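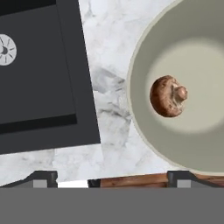 Figure 3. Dark gray sink basin set in a white marble countertop.

4.1 Survey of household water use

We asked households in two towns, Plesanel and Hakard, to keep a diary of kitchen water use during April. Diaries were returned by 460 households. Each entry gave the time of day, the task, and whether the tap was left running. Meters read at the start and end of the month were used to check the totals. 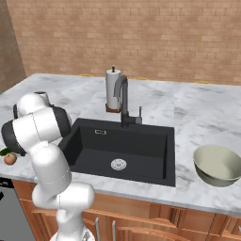
4.2 Washing produce

Rinsing fruit and vegetables was the second most common task after washing dishes. Households in Hakard, where water is billed by volume, more often filled a bowl first. In Plesanel, which charges a flat fee, most rinsing was done under an open tap.

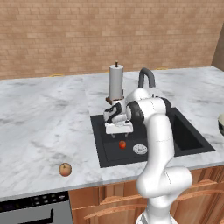

Does billing by volume explain the difference between the towns?
Only in part. Homes in Hakard are also older, and their water pressure is lower, so an open tap there uses less water per minute.

We repeated the comparison using only homes fitted with the Plistico flow limiter, which evens out the pressure. The gap became smaller but did not close.
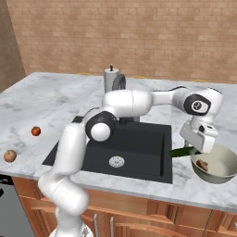
It was widest in the evening, when most cooking was recorded. Following the Krawczyk method, we left out diaries with fewer than 2 entries per day. Keeping them in changed the town averages very little.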